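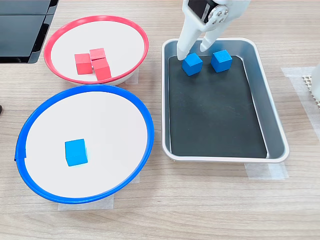

The Nedon is a towed drum chipper for tree crews, orchards and anyone who has been looking at the same brush pile for three summers. It eats limbs, tops and whole small trees, and it throws the chips where you point the chute, provided you remembered to point the chute.

Hamix has built chippers in Grisville long enough to know what breaks on them. Mostly it is the parts people can reach with a hammer. On the Nedon we moved those parts behind a steel panel with bolts in it, and the warranty claims have become much less interesting to read.

Engine and drum

Power comes from an 80 horsepower diesel sitting crosswise behind the drum. It starts in cold weather with a bit of patience and in hot weather with none. The drum carries 2 full-width knives, reversible, held down with ordinary hex bolts. You can flip them at the side of the road with a breaker bar and a pair of gloves. You can also flip them without the gloves, once.

The drum is balanced at the factory with its knives on. Always change both knives together. A fresh knife paired with a tired one will make the whole machine walk, and it never walks toward the truck.

Feed system

Two feed rollers, top and bottom, driven by separate hydraulic motors. The top roller floats and will climb over a crotch or a fat knot without being begged. When engine speed drops, the rollers stop, wait for the drum to catch up, and start again. New operators tend to think the machine has quit. Give it a moment before calling us.

The control bar runs across the top and both sides of the infeed. Push to stop, pull to reverse, middle to feed. It is large, it is yellow, and it still works when you hit it with your hip.

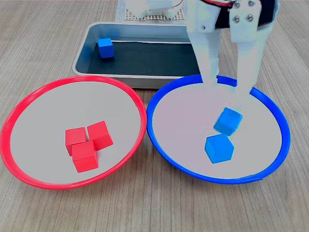
Red cubes in the red-rimmed bowl, with the blue bowl alongside.

Towing and setup

Trailer weight is around 4000 pounds with a full tank. Check what your pickup is rated for, and then check what the hitch is rated for, which may be a different and sadder number. Electric brakes and a breakaway switch are standard. The tongue adjusts to three heights and comes with either a ball coupler or a pintle ring. Please tell us which one when you order. "The normal one" has been tried.

The chute turns all the way around and locks with a pin. The pin is on a chain. Earlier models had no chain, and we sold a great many pins.

Service

Engine oil and both filters every 200 hours. Grease the drum bearings daily, with the drum stopped and the key in your pocket. The hydraulic tank has a sight glass on the curb side, set at a height where a standing adult can read it, a change suggested by Gonçalo Paiva in our service shop after many years of kneeling in gravel.

Options

Rawat winch kit with synthetic rope
Wide infeed tray, folding
Spare knife set in a steel box
Hour meter that can be read in sunlight
Second coat of orange paint, for rental yards

Lead times get longer in September, when everyone remembers the storm season at the same moment. Demo machines can be run in our yard any morning before 11. Bring brush if you have it. We have some, but it's the easy kind.

Hamix Chippers, Grisville | Sales and parts: ask at the front counter | © Hamix. All rights reserved. | Back to top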